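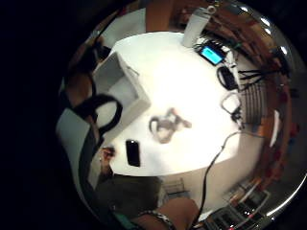 Returns Desk, Carkgate

The parcel from Pamelik was logged at the intake counter under number 1771. The declared contents were one item, soft, client property, condition unknown. The intake form had a field for the name of the item. The client had written "Witia" and left the rest of the line blank.

The technician cleared the middle of the table first. Procedure required an open working area with all chargers and cables moved to the sides, and the tray within reach of the left hand. The tray was for parts that came off. Parts that came off were weighed, bagged and charged to the client at the rate in force since March.

She read the cover letter twice. It stated that Witia had stopped answering. It did not state what Witia had been asked.
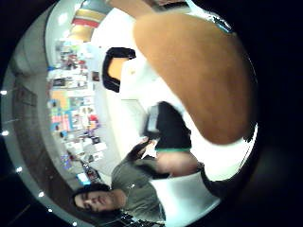
The manual for the post, issued by Alhassan and last revised in 1000 copies, listed 30 fault codes for soft items. Silence was not among them. Code 3 was the nearest match: "Item does not respond to ordinary use." The prescribed action was to put the item to ordinary use and observe.

The manual gave no definition of ordinary use. She asked the senior technician at the other counter, who said that in his experience it meant picking the thing up.

She noted the time and began. The first observation was entered as "no response." The second was entered the same way. For the third she put down the pen and said good morning to it, in a normal voice, as one would to a person arriving for work. It was late afternoon.
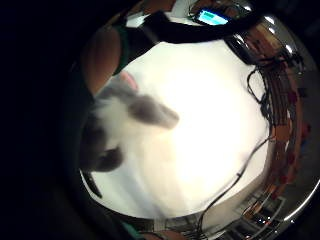 The entry for the third observation is the longest in the file. It records that the item was held for eleven minutes, that the room was quiet except for the ventilation, and that the technician told it the contents of the letter in full, including the address. Under "Response" there is a dash, then a line in smaller handwriting: "Not to me – possibly not meant to be."

The senior technician asked whether he should close the case as no fault found. She said the field allowed one other value. He looked it up. The value was "Return to sender, urgent," and it had last been used before either of them was hired.

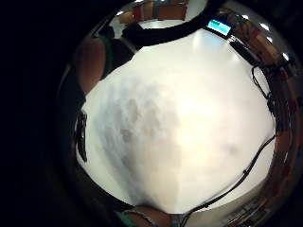
Disposition

Item returned to Pamelik by the evening van, 5 May 2023. Nothing removed, nothing weighed, no charge. The outgoing form has a field for advice to the client. The technician wrote: "Ask again. Use the same words as before."

Case 1771 remains open pending a reply.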